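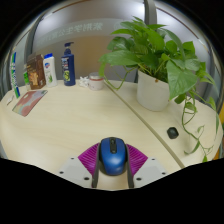 Nathalie Van Dijk wants to know why the desk work stopped for a week when the fingers themselves look fine. Fair. The fingers are fine. The release is what failed, and it took us too long to see it.

Kunon gripper work, report to Mesix, 11/8/21

Where we are. Desk pickups with the hand-held units, blue mouse as the main object, usual clutter left in the background. 186 grasps logged this period. 107 clean from close to release. 20 where the fingers closed fine and then would not open on the first let-go. The rest are slips and bad starts, normal stuff, listed in the log.

What went wrong. Trigger latch sticks when the mouse is held hard. Operator lets go of the trigger, fingers stay shut. Pull again, sometimes they open. Sometimes they open late, after the hand has already moved in to help. That is how Ibrahim Nwosu got his thumb pinched between the finger and the mouse shell. Bruise, no broken skin, written up the same day. Still a safety matter and we are treating it like one.

We first blamed the pads. Swapped them, lost two days, no change. Should of looked at the latch spring first. It is a Bozsik part, same one as in March, but the new ones sit a hair lower and the hook catches on the lip. Not visible unless you take the grip cover off.

What we did
Stopped all hard holds. Light squeeze only until the latch is replaced.
2 units pulled, tagged, on the shelf. Not to be used, even for demos.
Free hand stays off the desk while the fingers are closed. If it sticks, set the whole thing down first, then work the trigger.
Grip cover off for a latch check every morning before the first run.

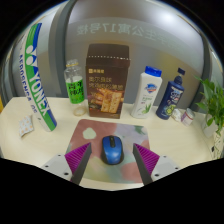

Can the grasps with the sticking latch still be used? The approach and the close can, the release can't, so we are cutting those 20 at the point where the trigger is let go and marking them.

Still open. Jallov is quoting a latch with a deeper hook. Nothing in writing yet. I don't want to file down the old ones by hand — we tried it on one and it let go early, which is a diffrent problem and maybe a worse one.

Schedule slips a week. The heavier objects move behind the latch fix, and the mouse set gets finished with the light squeeze in the meantime. Budget is OK apart from the new latches, number to follow once Jallov answers.

Need from you: an OK to order from Jallov without going back through Bozsik, and a yes or no on keeping the heavier objects in this period at all. Incident form and full log are in the shared folder.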